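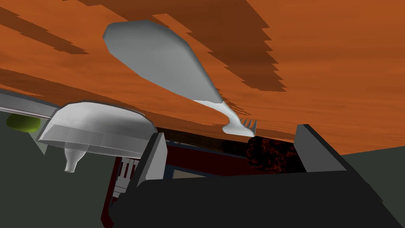

Wrist view in the sim kitchen, fork on the counter just above the gripper

Hi Kanini, hi all,

On 24/11/2023 Kanini Mwaipopo wrote:
> We've copied the Nedstead kitchen cell into our simulator, but the
> left arm stops short of the fork every time. The right one is fine.
> Is it the wrist camera or the gripper offset? Musyoka said you had
> the same bother in May.

We did, and it cost me most of a week! Ours was the offset. Somebody had swapped the finger pads in the model and left the old tool length in the arm file, so the hand thought it was 9 mm longer than it was. Check that before you go anywhere near the camera – it's one line in the Brallar config, and you'll want to do both arms while you're in there, even the one that behaves.

What I do now after any change to the hands, in this order:

1. Park both arms and look at both grippers from the tilted view over the body, with the microwave and the counter both showing. If a wrist is twisted at rest, sort that first.

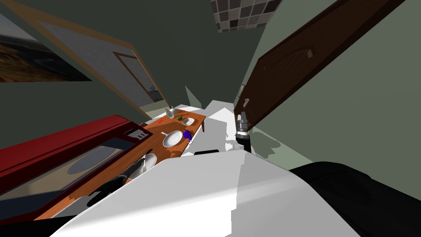

2. Close the gripper on nothing and read the width. Ours should say 4 mm, with the new pads.

3. Run 20 picks on the fork at 80 per cent speed, then the same on the pan handle (I'm nearly always tempted to skip the pan, and I always regret it).

If it still stops short after that, send me the arm file and I'll have a look on Monday. Pickering has the old pad model if you'd rather go back to it.

Cheers,
Musyoka Lema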